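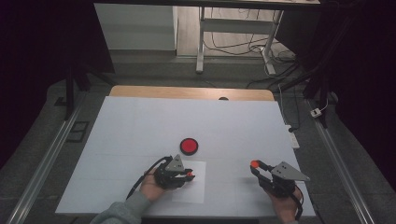

# Prondov 14 Tabletop Display Case

The Prondov 14 is a tabletop case for small museums, historical societies and libraries that show miniatures, models and other small objects. It has a clear acrylic cover on a powder-coated steel base. The cover lifts straight off with two people, or the front panel can be unlocked and slid out by one.

The 14 in the name is the inside height in inches, enough for a two-story dollhouse room at the usual 1:12 scale.

## Specifications

- Inside height: 14 inches
- Inside width: 45 inches
- Weight, empty: 137 pounds
- Locks: 5, keyed alike
- Base color: black or warm gray
- Cover: clear acrylic, UV-filtering

Two people can move the case with the cover off. With the cover on, use a cart.

## Lighting

The standard case has no lights. The Tarkitz light bar fits inside the top rail and runs on a plug-in power supply. It dims from a knob on the back of the base, out of reach of visitors once the case is against a wall. For textiles and paper, ask your conservator what light level to set before you install anything.

Very small fixtures inside a model, such as working lamps in a dollhouse, can be wired through the port in the floor of the case. The port has a rubber grommet and a cap. Keep the cap on when the port is not in use or dust will get in.

## Humidity tray

A shallow tray sits under the floor panel and holds silica gel or conditioned cassettes. It slides out from the back with its own lock, so the objects stay where they are while you change it. Cassettes are sold separately.

## What it has been used for

Amparo Ayala ordered two for a show of miniature shop interiors and asked for a lower base so children could see in. We now offer that base as an option. It takes four inches off the standing height and does not change the inside of the case.

Rukhsana Pirzada's team used theirs for glass beads and found the gray base showed fewer fingerprints than the black.

## Ordering

Cases are built to order by Preltora. Replacement locks, grommets and front panels are kept in stock — please have the serial number from under the base ready. For loans that need a lender's approval, Kamran Baloch can send drawings and a material list.

The older Qureshi case was discontinued in September. Its light bar does not fit the Prondov.

Page updated February 13, 2026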